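Senate Panel Gets Closed Briefing on Flinon Contract

Members of a Senate oversight subcommittee spent most of Tuesday afternoon behind closed doors with officials from two intelligence agencies, a session that was not on the public calendar until an hour before it began.

The subject was Flinon, a data analysis program that has been in use at federal fusion centers since last year and is supplied by Adesden, a contractor based in northern Virginia. Lawmakers from both parties have asked for months how the program selects the names it flags for review, and whether any of those names belong to Americans who are not suspected of a crime.

The briefing ran past 5 p.m. Senators leaving the room declined to discuss what they had heard. One Republican member said only that he expected a second meeting before the recess. A Democratic aide said the agencies had brought documents the subcommittee first requested in the spring, and that some pages were still blacked out.

A letter sent to the agencies in February, and released by the minority staff last week, gives the clearest public account so far of what is in dispute. It says Flinon produced 1,752 referrals in its first six months. Of those, 317 were passed on to field offices and 21 led to a formal inquiry. The letter asks what happened to the rest, how long the records are kept and who is allowed to search them.

The agencies answered in March with a two-page reply that did not address the numbers. It said the program "operates within existing guidelines" and that further details would be provided in a classified setting.

Adesden said in a written statement that it does not choose whose records are examined and has no access to the results once the software is installed. The company said it would cooperate with any request from Congress.

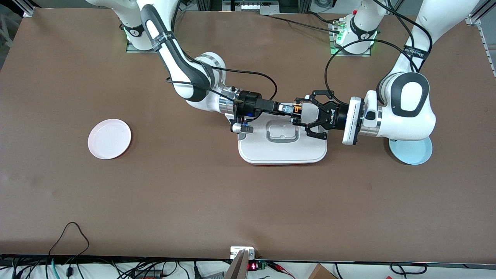
Money is the other half of the argument. The Flinon award was worth $398 million over five years and was made without competing bids, under a rule that lets agencies skip that step when they say only one supplier can meet the need. Critics on the subcommittee say the same rule has been stretched to cover much of what the government now spends on automation, and they want it narrowed. A draft amendment would require agencies to publish a short justification for every such award above $50 million, with a classified annex where needed. Supporters of the current rule say a public notice of that kind would tell foreign governments which tools the United States considers hard to replace.

A rival firm, Dedilex, filed a protest over the award last fall, saying it had offered a similar product at a lower price and was never given a chance to demonstrate it. The protest was dismissed in January on procedural grounds. Dedilex has since asked a federal court to take up the case, and the first hearing has not been scheduled.

The dispute has also reached state capitals. Officials in Costello, where one of the fusion centers is located, voted last month to stop sending traffic camera records to the center until they receive a written explanation of how the data is used. The county sheriff's department, which has two employees assigned to the center, said it would follow the decision but called it a mistake. State lawmakers are considering a bill that would apply the same limit to every city and county in the state.

The White House has said little. A spokeswoman told reporters at the regular afternoon briefing that the administration supports "strong oversight and strong tools," and referred questions about Flinon to the agencies. She would not say whether the president had been told about the referral numbers before the letter was made public.

The subcommittee has not announced a public hearing. Its majority staff said the members would review the documents first and decide later whether to call Adesden executives as witnesses. The draft amendment could be offered as early as next month, when the full committee takes up the annual intelligence authorization bill.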